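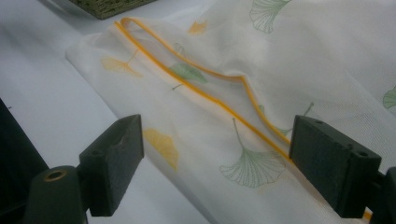

*Last changed: May, sometime after lunch*

So the partition is up. Mostly. The Stultimville unit is now two rooms instead of one cold long one, and my end holds its heat for the first time since we took the lease.

Quick notes before I forget.

We went with Mivent for the stud wall. Colleen Gagnon came out to measure, 17 metres along the old grid line, and she found the slab falls away toward the roller door. Not much. Enough that the bottom track needed packing the whole way and teh first lot of studs came up short at the low end. Re-order, five days lost.

Fire rating was the other headache. Our certifier wanted the board taken right up to the underside of the roof, not stopped at the ceiling like the old drawings had it. Fair enough. But the purlins run across so every sheet up top had to be notched and sealed by hand. Slow, dusty, very loud.

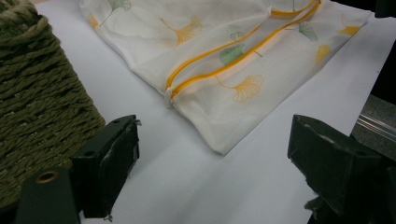 Yvette Friesen did the sealing and she's fussy in the way you want. Went back over two penetrations where the sprinkler pipe goes through, didn't like the colour of the cured stuff, dug it out, did it again.

Cost: the extra board and sealant came to $1702 on top of the quote. Door closer was another $418, Brollimar one, heavy thing. Still slams a bit. Need to find the right size allen key.

Left to do: skirting on the office side, paint, and the gap above the switchboard that everyone keeps saying is someone elses job. I'm ringing Mivent about it again tomorrow.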